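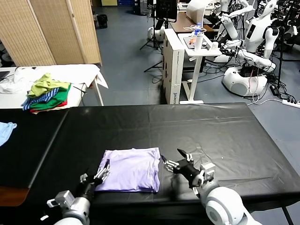 About Mumton

Mumton is a clothes folding and wardrobe service based in Makeck. We fold, sort and pack clean clothes for households, small guest houses and two charity shops. We also run short classes for people who would like to do it better at home.

The business was started by Sointu Lindqvist and Arvo Juntunen, who met while working in the stockroom of a department store. They took on a single room in the Saarinen building, bought a second-hand table and began with shirts. T-shirts are still most of what comes through the door.

We don't wash or dry. Clothes should reach us clean and ready to fold, in any bag or box you like. Please empty the pockets.

How we work

Each order is sorted by type first, then by size. Knitwear and anything with a collar is set aside and done last. T-shirts are laid face down, the sides brought in, the sleeves turned back and the body folded up from the hem. The finished shirt should be a flat rectangle that can stand in a drawer or lie on a shelf. If you prefer yours rolled, tell us when you book and we will note it on your card.

We fold on a covered table. A smooth cover is easy to wipe down between orders and lint shows up well on black. Sointu tried felt in the first year and went back to sheeting after a month of picking fluff off navy jumpers.
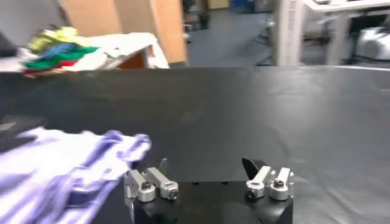 Striped fabrics take a little longer than plain ones, as the stripes need to line up at the fold. We charge the same for both. Fitted sheets are charged separately, and the current price list is at the front desk.

Orders brought in before 10 in the morning are normally ready by 4 in the afternoon. Larger orders are kept overnight. Delivery within Makeck is by arrangement with Jarmo Mustonen, who also looks after collections from the guest houses.

Classes

Nadja Zaugg teaches the folding class, which lasts 2 hours and covers shirts, trousers, towels and fitted sheets. Bring a few of your own things, including one you have never managed to fold. There is a second class on packing a suitcase, which runs from June until the end of the summer.

The people

Sointu Lindqvist, folding and training
Arvo Juntunen, bookings and accounts
Jarmo Mustonen, collection and delivery
Nadja Zaugg, classes
Rhodri Griffiths, alterations and small repairs

Rhodri joined us when the Standitz shop closed. He can replace buttons and take up hems while your order is here.

Find us

Room 121, Saarinen building, Makeck. Use the side entrance and ring for Mumton.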